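The Lenbridge Student Robotics Project invites applications from enrolled students who wish to take part in its fall term as demonstration operators. The project is hosted by the Tilteck teaching laboratory and is open to students of all departments. Previous experience with robots is welcome but is not required.

## Background

The project began as a student club and is now a supervised course activity carrying academic credit. Its members record everyday household tasks with hand-held grippers, and the recordings are then used by the programming group to train and test manipulation software. Tasks are carried out at tables furnished with ordinary objects, and members are expected to learn both sides of the work – operating the grippers and reviewing the resulting data.
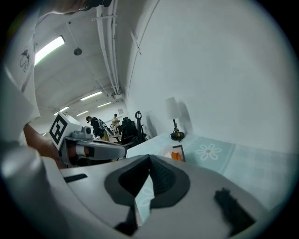 *Hand-held grippers in use at the table with the daisy-print cloth.*

The collection for the coming term, known within the project as Pirkenska, will consist of 200 recorded task sequences. Results will be presented by the students at the close of the term, and all participants will be named in the written report unless they request otherwise.

## Positions available

The project seeks 9 participants. Each will be assigned to a working pair or small group and will rotate through the following duties:

- operating a hand-held gripper during scheduled sessions
- arranging the table and its objects according to the task sheet
- checking markers and camera mounts before recording
- labeling completed sequences and reporting faulty ones
- attending the weekly review meeting

Sessions last two hours and are held twice a week, beginning in September. Participants stand for much of each session and should be able to hold a light tool at table height for several minutes at a time. Applicants who need an adjustment to these arrangements are asked to say so in their application, and a seated station can be provided.
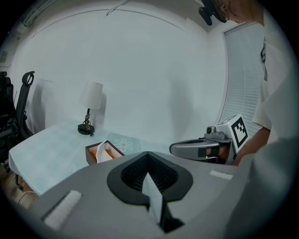 Training takes place during the first two weeks of term and is led by Obaidul Akanda, laboratory instructor. It covers safe handling of the equipment, the calibration routine, and the conventions used in the task sheets. Participants may not record unsupervised until they have completed all training sessions.

## Eligibility

Applicants must be enrolled for the full fall term and must be at least 18 years of age at the start of training. They should be able to commit to both weekly sessions; partial attendance cannot be accommodated. Members of the previous group may reapply and will be considered on equal terms with new applicants.

## Credit and support

Participants who complete the term receive course credit under project code 353. A limited number of travel grants, funded by the Makris bequest, are available to students who live outside Lenbridge. Requests for a grant should be included with the application and have no bearing on selection.

## Recording and consent

Participants' hands, arms and, at times, faces may appear in the recordings. A consent form will be supplied before training and must be signed by every participant. Questions regarding storage or later use of the recordings may be addressed to Hjørdis Dahlgren, data coordinator.

## How to apply

Applications should include a statement of no more than one page, a current class schedule, and the name of one instructor who may be contacted. They should be delivered to the Tilteck laboratory office, marked for the attention of Christos Katsaros, or submitted through the student portal under notice 3437. The deadline is Mon 25 April. Selected applicants will be invited to a short meeting and a practice session with the equipment.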